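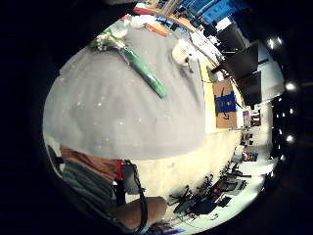

Borghild Solberg wanted to know why every biography on our new arrivals table is either "definitive" or "the first", and whether we believe any of it. We believe some of it. Her letter set off this page, and the rest of the questions are ones we get at the counter or by email.

BUYING BIOGRAPHIES: FREQUENTLY ASKED QUESTIONS

What does "the first biography of" mean on a jacket?

Less than you'd hope. It usually means the first full-length book in English from a trade publisher. There may be a thesis, a privately printed memoir by a niece, or a perfectly good life in Norwegian. Look at the bibliography. If the author leans on an earlier life for whole chapters and the jacket still says "first", you've learned something about the publisher.

Is "definitive" any better?

No. I've sold two "definitive" lives of the same minor composer, both from Vollier, and the later one disagrees with the earlier one about who his father was.

Should I prefer an authorized biography?

Depends what you want out of it. Authorized means the family or the estate opened the trunk of letters, and sometimes it means they stood beside the trunk while the author read. Check the acknowledgements. Warm thanks for "unrestricted access" are worth something. Warm thanks for "careful reading of the manuscript" by the subject's widow should slow you down a bit.

Unauthorized doesn't mean brave, either. Plenty of those are newspaper clippings and guesswork.
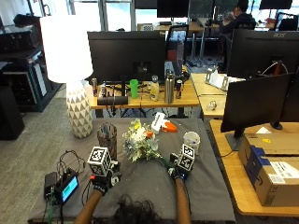 Arvid Sæther
Biography buyer, Mac Carthaigh Books

How can I tell whether the dialogue is made up?

Turn to the notes. If a conversation over breakfast in a boarding house is given word for word, there ought to be a diary, a letter or a court transcript behind it. If the note says "author's reconstruction", fair enough, at least you were told. If there's no note at all, I'd assume the author made up the breakfast as well.

Same goes for weather. "Rain lashed the windows as she opened the telegram" may well be true, but somebody should have looked it up.

The notes are online only. Is that a problem?

I think so, and I'm told I'm a crank about it. Allik started doing this to save paper and the first web address they printed went dead within 3 years. The book is still on my shelf and I can't check a word of it. If a publisher wants $40-odd for a hardcover they can afford the back pages.

Do prizes help?

A shortlist helps me more than a winner. Judges compromise. The book everyone could live with takes the cheque, and the odd, stubborn one they argued over is often the one I'd hand to a customer. I have no proof of this and it has never stopped me saying it.

What about the blurbs?

Read the names, then look for the same names in the acknowledgements. It's a small trade and people do each other favours. A blurb which praises the subject ("a remarkable woman, long neglected") and says nothing about the book was probably written by somebody who hadn't finished it.

Is a print-on-demand copy the same as the original?

The words should be. The plates often aren't. We had a Drilletti reprint of a missionary's life come in with every photograph the colour of wet cement and the fold-out map reduced to a postage stamp. Ask before you order. If we've handled the reprint we'll tell you how bad it is.

I have a first printing from 2000. Is it worth anything?

Almost certainly not, sorry. Literary biography from that period was printed in decent numbers and not many people collect it. A signature adds a little. A signature with a long personal inscription to your uncle adds a little less, unless your uncle was somebody. Keep it and read it.

Do you buy used biographies?

Yes, if they're clean. Bring them in before noon, no more than 20 at a time. We don't take ex-library copies, book club editions, or anything about a politician who is still running for office. Store credit or cash; the credit offer is better.

Should I wait for the paperback?

If there's been a row about the hardcover, wait. Corrections tend to slip into the paperback without any announcement, and occasionally a whole paragraph goes missing. I keep both when I can and compare them, which my family considers a poor use of an evening.

Will you order something you clearly don't like?

Every time. You'll get the book and possibly my opinion.

Last updated: January

COMMENTS

Beril Kurtuluş
Agree on the online notes. My library printed out a set and tucked them in the back of the book with an elastic band. It works better than the website did.

Apolinar Nava
A bit hard on authorized lives, I think. An estate can be a nuisance, but without permission to quote you end up with 400 pages of paraphrase, and I've read a few of those. They're deadly.

Kjell Vik
Do you take biographies with underlining? Pencil only, and I mostly gave up by chapter 3.

Arvid Sæther
Kjell, pencil is fine. Bring an eraser.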